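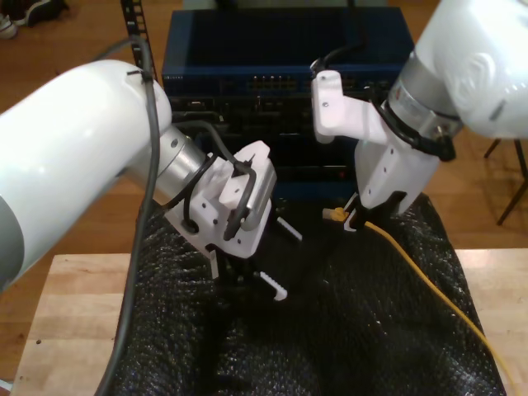

Cuaderno de taller, febrero. Miércoles, 18:40

Célula de dos brazos, tarea de conexión de latiguillo Ethernet. Montaje en la mesa grande. Firma: Lech Nowicki.

Estado al empezar: brazo derecho con la pinza nueva, brazo izquierdo todavía con la versión anterior de la carcasa y una yema dentada. No he cambiado las dos a la vez para poder comparar. Las piezas impresas son de la tanda de Lakshmi, blancas, sin lijar. Los agujeros de tornillo salieron justos y hubo que repasarlos con broca a mano. Corregir en el modelo antes de imprimir más.

Agarre

El brazo derecho coge el conector amarillo por el cuerpo, con la clavija hacia el centro de la mesa. Si los dedos cierran demasiado atrás pisan la pestaña y el conector entra pero no engancha. Si cierran demasiado adelante chocan con el marco del puerto. El margen útil es de 3 mm, medido con calibre sobre el conector suelto. De momento se coloca el conector en los dedos a mano y se cierra desde consola. La recogida automática desde la mesa queda para más adelante.

La fuerza de cierre en consola estaba a 900 (unidades del controlador, sin calibrar). A ese valor el conector gira al tocar el puerto. Probado con 700 y es peor. Vuelvo a 900 y dejo el problema para las yemas: la cara de contacto es lisa y el plástico del conector resbala. Roscoe propone pegar una lámina de silicona. Yo prefiero imprimir una ranura con la forma del cuerpo. Se prueban las dos.

Cableado

El cable del brazo izquierdo va por encima del eslabón, sujeto con brida, y baja desde la cadena portacables. La vuelta alrededor de la carcasa de la pinza sigue siendo provisional. En giros largos de muñeca el lazo se tensa contra la brida plateada. He limitado el giro por software mientras tanto. Pendiente: soporte impreso que separe el lazo de la junta. No subir el límite sin mirar antes el cable.

El latiguillo también cuenta. Si cuelga fuera de la mesa tira del conector hacia abajo y la clavija llega inclinada. Apoyado sobre el plástico negro se arrastra mejor, aunque a veces la burbuja lo retiene. Probar una superficie lisa debajo solo en el lado derecho.

Inserción

Aproximación a 200 mm/min en el último tramo. Serie de la tarde, puerto fijo de la fila superior, sin cámara, posición enseñada a mano:

Insertado y enganchado: 3
Insertado sin enganchar: 2
Choque con el marco: 2

Total 7 intentos. Muestra corta, no saco porcentajes. Los dos choques son consecutivos y vienen después de apoyarme en la mesa, así que sospecho que se movió el equipo. No está atornillado. Hay que hacer unos topes para la base antes de repetir nada.

Krishnamoorthy pregunta si el brazo izquierdo podría sujetar el equipo durante la inserción. Poder, puede, pero la yema dentada marca la pintura azul y además lo quiero libre para guiar el cable. Topes.

Software

El nodo de Wavum pierde la conexión con el brazo izquierdo al reiniciar el derecho. Reproducible. Solución de momento: arrancar primero el derecho, esperar a que acabe el referenciado y después el izquierdo. Wilma tiene los registros.

Pendiente

- Topes para la base del equipo.
- Yema ranurada y yema con silicona, una de cada.
- Soporte del lazo de cable, brazo izquierdo.
- Repetir la serie con los mismos parámetros, sin tocar la mesa.
- Pedir más latiguillos. La pestaña del que usamos ya está blanda.

20:15. Servos apagados, parada de emergencia pulsada. El programa está guardado en la carpeta Kumport, versión sin límite de par; no usar esa para la inserción hasta que la revise.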